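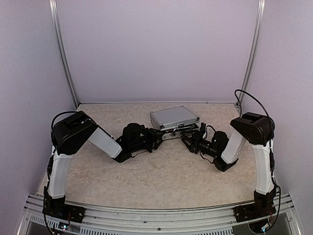 Two robot arms in front of a silver aluminum case

Giving Back the Keys: Tips for Cleaning and Small Repairs Before You Move Out

Marius Oprea, Urnesach

I have lived in five rented apartments and I have now rented out one of my own, on Gellonico Street, so I know the final inspection from both sides of the door. It is a small place, 49 square meters, and still the last tenant needed three full days to make it ready. These notes are the ones I gave to her, with some additions I made later. They are for normal apartments with normal wear.

Before you start

Take out your copy of the check-in report and walk with it through every room. Many people clean for hours a mark which was already written in the report on the first day. If you have no copy, ask the agency for one. In my case this is Dumitrescu, and they send it the same afternoon if you write before lunch.

Empty the closets first and clean them last. The dust from the rest of the apartment will find them anyway, so keep the doors closed in between.

Nail holes

For holes from thin nails you need only a small tube of ready filler and an old plastic card. Press the filler in, pull the card flat over it, and leave it until the next day. It sinks a little when it dries, so put a second thin layer. Sand with fine paper wrapped around a piece of cork, with almost no pressure.

Do not paint only the spot, unless you have the same can of paint the wall was painted with. White is never the same white. I once touched up eleven spots in a hallway in Cosach and it looked like the wall had an illness. In the end I had to paint from corner to corner, and I should have done this from the beginning.

Holes from wall plugs are different. Turn a screw two or three turns into the plug, hold the screw with pliers and pull straight. If the plug does not move, cut it with a sharp knife just under the surface of the plaster and fill over it. Ask the owner first, some of them prefer that the plug stays.

The oven

Start with the oven in the evening. Mix baking soda with a little water until it is like yogurt, spread it on the floor and sides of the oven and on the inside of the glass, and keep away from the heating elements and from the fan. Close the door and go to sleep. In the morning wipe it with a damp cloth, then with a little vinegar, then again with clean water.

Racks go in the bathtub, on top of an old towel so that the tub will not be scratched. Hot water, two spoons of dishwasher powder, and leave them for four hours. Wear gloves. If your oven is the self-cleaning kind, read the manual before you use anything, the coating inside can be damaged by soda.

Limescale in the bathroom

The shower head can be unscrewed by hand in most cases. If not, put a cloth around the nut before you use the wrench. Leave it in a bowl with half vinegar and half warm water for one hour. Chrome can go dull if it stays longer.

– Do not put vinegar on marble or on other natural stone.
– Do not use vinegar together with bleach, also not one after the other on the same day.
– For silicone joints which have turned black inside, cleaning will not help. They must be cut out and made new, and in many leases this is the work of the owner.

Floors

For laminate, the mop should be nearly dry. Water goes into the joints and the edges stand up, and no one can repair this for you. Rubber marks from chair feet come off with a clean tennis ball – I did not believe it either.

Small dents in solid wood can often be lifted. Put a damp cotton cloth on the dent and touch it with a warm iron for a few seconds, then look, then repeat. Try it first behind a door. It does not work when the wood fibers are broken.

Things which are forgotten

The filter above the stove. The rubber seal of the washing machine, where there is always one sock. The top of the kitchen cabinets, the light bulbs (they must all work), the mailbox and the storage room in the basement. Also the battery of the smoke alarm, if your lease says so.

Please do not forget the meters. Photograph them with the serial number in the same picture. When I took over on Gellonico Street the electricity company wanted to charge me 243 units which belonged to the tenant before, and only the photograph saved me. My own reading was 1,007 and I still have it written on the inside of the fuse box door.

On the day

Ask for an inspection in the morning or before 2 in the afternoon. In December it is dark here very early, and by lamp light every wall looks dirty. Bring a cloth, a screwdriver and the filler with you. If something small is found you can often do it while the other person writes.

Read the report before you sign it. If you do not agree with a point, write this next to the point, by hand, and ask for a copy of the page. Count the keys together and let the number be written down, with the mailbox key on its own line.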